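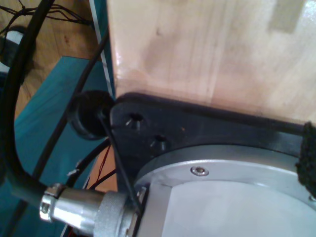 Mornings on the cable bench

Fallska makes wiring looms and patch leads in a low building on the edge of Bragança. The cell everyone there calls the bench is one robot arm, a gripper and a stack of jobs too fiddly for the older machines. It was set up by Skimasier, a small integrator that still looks after it under a yearly contract.

The shift starts at seven, and the first 20 minutes go on checks. The fitter begins low down, where the power and signal cables meet the arm. Screw connectors are turned by hand to see that they are home. Each cable gets a light tug and a look along its length for rubbing, particularly where it passes a plate or a panel. Mounting screws are tested with a hex key set to a fixed torque and marked in the log.

Cables cause most of the stops. In its first year the cell lost 14 shifts, and the greater part went on hunting for a lead that had worked slack. Skimasier rerouted the worst of them and wrote the check sheet now in use.

Next comes the gripper. Serrated pads hold a small plug well, but dirt collects in the teeth, so they are brushed out and wiped before any work is run. The fitter then closes the fingers on a network plug, lead attached, and looks at how it sits. If it leans, the pads are reset and the test is done again. 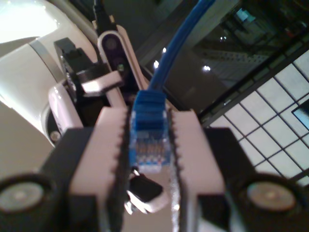 Spares and wear

Pads are changed in pairs, even when only one looks worn. They come from Hendach, which supplies them in boxes and takes up to 2 weeks to deliver, so Fallska keeps a full set on the shelf. After a change the grip force is set again from the low end and the arm is run at reduced speed until the first batch of 216 leads is through.

The log is kept on paper, in a binder hung by the door. The office has asked for it to go on the computer by July.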